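Sorting Small Parts: notes for the talk at Proketwood
January 5, 2025

Slide 1. Title, leave up while people sit down. Talk is 22 minutes, questions after.

Slide 2. Where we started. Dhillon stores had roughly 400 kinds of small part in jars, envelopes and the bottoms of drawers. Washers, fuses, beads, odd screws. People bought new ones sooner than look. Ask the room who has done the same. Wait for hands.

Slide 3. Choosing a box.

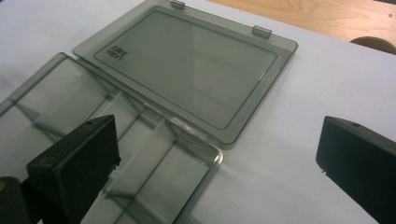 Price matters less than people think. We tried the cheap Dokari trays first and went back to hinged boxes by September. A loose lid gets put down somewhere and the tray ends up under a pile of post. With the lid joined along one side, as on the slide, it folds back out of the way and stays with the base. Mention the tinted plastic too: you can still see through it, so a box can be checked on the shelf. Point out that the cells differ in size. Long things need the long cells, so fill those first and fit the rest in after.

Slide 4. Filling. Tip everything out on a clear, pale surface. Dark screws vanish on a dark bench. Sort by what the part does, then by size. Anything you can't name goes in one cell, and that cell gets emptied at the end of the year. Don't fill a cell above the divider or the small stuff wanders when the box is carried.

Slide 5. Closing and carrying.

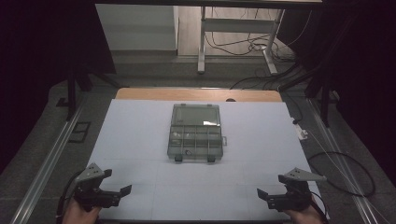
Press both latches before lifting. Carry it flat. At Vorelico they stood the boxes on end like books and had to sort two of them again from scratch.

Slide 6. Labels. Short side, facing out. Pencil on masking tape is fine. Skip the label printer story if we are past 18 minutes.

Slide 7. Questions. Spare boxes are on the side table for handling. Collect them before lunch.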